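Kimuldale Word List: household and play vocabulary, 763 entries

Maintained by Rafsan Munshi and Ruwan Howlader
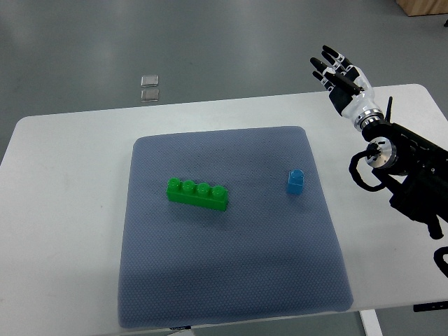

We started the Kimuldale list in 2019, when Ruwan's aunt asked us for a plain list of words that families in Kimuldale use at home (kitchen words, weather words, the many words for being tired) so that her grandchildren could look them up from far away. It grew a good deal after that, and we're very fond of it! Entries are single words or short phrases, each with a spelling, a plain English meaning and a note on who tends to say it. Play words were the hardest to settle. Take a long green toy brick with four studs in a row: older speakers use the word for a loaf, younger ones just say "brick," and the studs have a lovely name of their own that also means goosebumps. We kept all of them, and marked the ones we'd heard only once.

What's in the folder

words.csv is the list itself, one entry per line
sources.csv says which household gave us each word
notes.txt holds the longer stories, which you should read with a cup of tea

Columns in words.csv

word: the spelling we settled on
meaning: everyday English, kept short
topic: one of 19 topics, such as cooking, weather or play
speaker: older, younger or both
heard: "once" or "often"

Known problems

Spelling was a long argument. Version 2 follows the Mundness spelling, with double vowels written out in full, so if you used the first version your old searches may come up empty. The cooking topic is by far the biggest, and almost all of it came from the Bhattacharjee household, who fed us very well while we wrote.

Using it

Please copy it, print it, and teach from it. If you add words of your own, put your household in sources.csv so we can come back and ask you more. Corrections are welcome at any time, though we're slow to answer in December, when Rafsan is usually visiting family in Wondodgate.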